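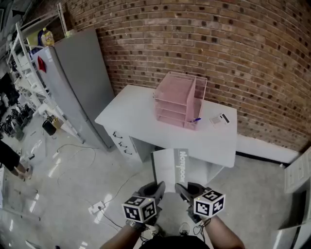
Ein Platz für jedes Heft
Murray Gagnon über kleine Schreibtische, rosa Drahtgitter und die Kunst, Papier wieder loszuwerden

Als ich Murray Gagnon in Sestcombe besuche, stellt er mir erst einmal einen Stuhl hin, dann einen Tee, dann einen zweiten Stuhl für die Tasche. »Auf den Boden stellen wir hier nichts«, sagt er und lacht, »damit fängt das Elend nämlich an.« Seit Jahren richtet er für die Plasbridge-Werkstätten die Schreibplätze ein, und wer ihm eine Weile zuhört, sieht den eigenen Tisch daheim mit anderen Augen (und ein wenig schlechtem Gewissen).

Wir sitzen vor der roten Ziegelwand, an der einer seiner Lieblingsplätze steht: ein weißer Schreibtisch mit drei Schubladen auf der linken Seite und dunklen, geschwungenen Griffen. Links daneben der hohe hellgraue Kühlschrank, dahinter das weiße Metallregal, das viel mehr schlucken muss, als ihm guttut. »Den Tisch haben wir aus Puten mitgebracht, im Dezember, bei scheußlichem Wetter«, erzählt Gagnon. »Eigentlich wollte ich einen größeren. Aber ein großer Tisch wird voll, und ein kleiner Tisch wird auch voll, nur merkt man es beim kleinen früher, und dann räumt man eben auf.«

Auf der Platte steht ein Schreibtischorganizer aus rosa Drahtgeflecht, mit vier Ablagen übereinander und einem hohen Fach an der Seite. Ob er die Farbe ausgesucht habe? Er hebt beide Hände. »Ich hätte Schwarz genommen, ganz langweilig. Aber Rosa findet man wieder! Man kommt zur Tür herein und weiß sofort, wo die Post hingehört. Inzwischen würde ich das jedem empfehlen, der zu Hause eine Ecke für seinen Papierkram einrichten will – lieber eine Farbe, die ein bisschen stört.«

Die vier Ablagen haben bei ihm eine feste Ordnung, die er mir mit großer Geduld erklärt, und zwar zweimal, weil ich beim ersten Mal nicht mitkomme. Ganz oben liegt, was heute noch beantwortet werden muss. Darunter kommt, was auf jemand anderen wartet, dann die Rechnungen, und in der untersten Ablage landet alles, worüber er sich noch nicht entscheiden mag. »Die unterste ist die ehrlichste«, meint er. »Die leere ich am Freitag, und meistens ist die Hälfte davon Altpapier. Bei Antoniadis, wo ich früher gearbeitet habe, hatten wir 213 beschriftete Mappen. Wunderschön beschriftet, das muss man sagen. Gefunden haben wir trotzdem nichts.«

Und die Hefte? Da wird er lebhaft. Notizhefte seien das schwierigste Kapitel überhaupt, sagt er, weil sie zu dick für eine Ablage seien, sobald man mehr als zwei davon habe, und zu wichtig für die Schublade. Gagnon ist ein Freund der einfachen grau-weißen, auf denen groß »Notebook« steht und die kein Mensch verschenken würde. »Man schreibt in ein schönes Heft ja nichts hinein, man traut sich nicht. In so eines schreibe ich alles, Maße, Telefonnummern, was ich einkaufen soll. Und es gehört aufrecht hingestellt. Ein liegendes Heft ist nach drei Tagen ein Untersetzer.« 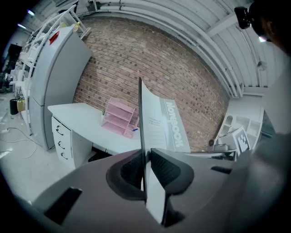 Das Heft mit der großen Aufschrift, dahinter die Ziegelwand und der weiße Schreibtisch.

Für das Aufrechtstellen ist das hohe Seitenfach gedacht, jedenfalls für das Heft, das gerade in Gebrauch ist. Bis zu 300 Seiten Notizen kommen bei ihm in einem Jahr zusammen, und die vollen Hefte wandern in die unterste Schublade, mit dem Rücken nach oben, damit man sie wie Karteikarten durchblättern kann. Fünf Jahre hebt er sie auf. In der mittleren Schublade liegen Umschläge und Klebeband, in der oberen die Stifte. Dass trotzdem immer irgendwo ein Kugelschreiber herumliegt, findet er in Ordnung. »Ein Stift auf dem Tisch ist keine Unordnung, das ist eine Einladung. Wenn ich erst die Schublade aufmachen muss, habe ich die Nummer schon wieder vergessen, so ist das in meinem Alter.«

Ich frage ihn nach dem Kühlschrank, der ja nicht gerade zur üblichen Büroeinrichtung gehört. Da schmunzelt er. Man habe lange überlegt, ihn woanders hinzustellen, aber am Ende sei es ganz gesellig so. Wer sich seine Milch holt, bleibt kurz am Schreibtisch stehen, und manches, was sonst auf einem Zettel gelandet wäre, ist dann schon besprochen. Bloß obendrauf, da sammle sich gern etwas an, das gibt er zu. »Jede Fläche über Augenhöhe ist verloren. Da habe ich aufgegeben.«

Was würde er jemandem raten, der am Wochenende anfangen möchte? Er denkt lange nach und rührt dabei in seinem Tee. »Nicht mit dem Kaufen anfangen. Erst alles vom Tisch herunter, meinetwegen aufs Bett, dann muss man bis zum Abend fertig sein. Und dann stellt man nur zurück, was man in der Woche wirklich anfasst. Der Rest kann ruhig ein bisschen beleidigt sein.« Als Nächstes nimmt er sich das Metallregal vor, sagt er, schaut hinüber und schenkt uns beiden noch einmal nach.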